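Painting a small room pale lavender with white – does it read gray at night?
Home Improvement > Paint and Finishes

brurklow_attic
Posted in April, 7:40 pm

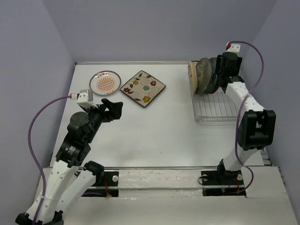 Pale lavender walls with a white surface

I have a box room at the back of the house, north facing, one small window. I want lavender on the walls and white for everything else. The paint is Prudex matte in the second lightest purple on their card. I bought a tester and put two coats on a board. In the morning it looks right. After dinner with the ceiling light on it looks like wet cement.

Is that the bulb or the paint? I don't want to buy the full amount and then live with a gray room.

tilt_and_turn
Bulb. Warm bulbs are yellow and yellow kills purple. Swap it for something more neutral and look at the board again before you do anything else. Costs a few dollars.

gastum_road
I'd say both. Light purples have a lot of gray in them to begin with or they'd look like candy. North light is already cool so you get away with it in the daytime. Go one step stronger on the card than you think you want. I did a hallway in the palest one and visitors call it white.

Judit Somogyi
I disagree with going stronger. Four walls of it in a box room bounce color off each other and it always ends up darker than the board. I went a step up in my sewing room and had to paint over it the same summer. Stay with the pale one and fix the light.

gastum_road
Depends how much of the wall you can see. Mine is mostly doors.

Judit Somogyi
Then yours isn't the same situation.

brurklow_attic
There will be a white desk along the window side and white shelves up to picture rail height on one wall, so maybe three walls where you really see the paint. Tried a different bulb last night. It's better. Still a bit flat in the corner behind the door, but I can live with that corner.

Next question, primer. The walls are old magnolia over who knows what. The guy at the Agudelo store told me I need their stain block at $254 for the big drum. The Prudex can says self priming.

tilt_and_turn
$254 for a box room, no. Wash the walls, sand the shiny bits, let it dry, two coats. Stain block is for stains.

Agathe Vidal
I would prime, but with ordinary white primer and not the drum. Magnolia is yellow underneath. A pale purple over yellow is the same problem as your bulb, and two coats of a matte that light won't always hide it. One coat of cheap primer and then you know what you're starting from. I paint rentals for a living and the callbacks I get on pale colors are nearly always the base showing through.

tilt_and_turn
Two coats hides magnolia fine. Three if you're fussy. Same work as primer plus two.

Agathe Vidal
Same work, but primer is cheaper per can than the color coat. Up to you.

hinge_side
Coming at this from the white end. Which white are you using on the shelves and desk? A creamy one next to lavender looks dirty. I had to redo a windowsill over that. Get the plainest white they have with no name like linen or almond. Satin wipes down better on a desk top, and leave it a good long while before you put books or a lamp on it or they'll stick.

brurklow_attic
Good point on the white. I was going to use up half a can of something called Oat, so that's out.

Priced it all up. Ordinary primer, one can of the lavender, one of plain white satin, new roller sleeves and tape comes to $185. I had put aside $300 so there's enough left for a proper desk lamp.

gastum_road
Spend some of it on a decent brush for cutting in. Lavender on a white ceiling shows every wobble.

Judit Somogyi
Agree with that one. And do the ceiling first.

brurklow_attic
Ceiling is done already, that's the one part I got in the right order. Primer goes on this week. I'll go with the pale one and Agathe's primer. If it shows yellow after two coats I'll do a third.

hinge_side
Keep the tester board. Handy for picking a blind later.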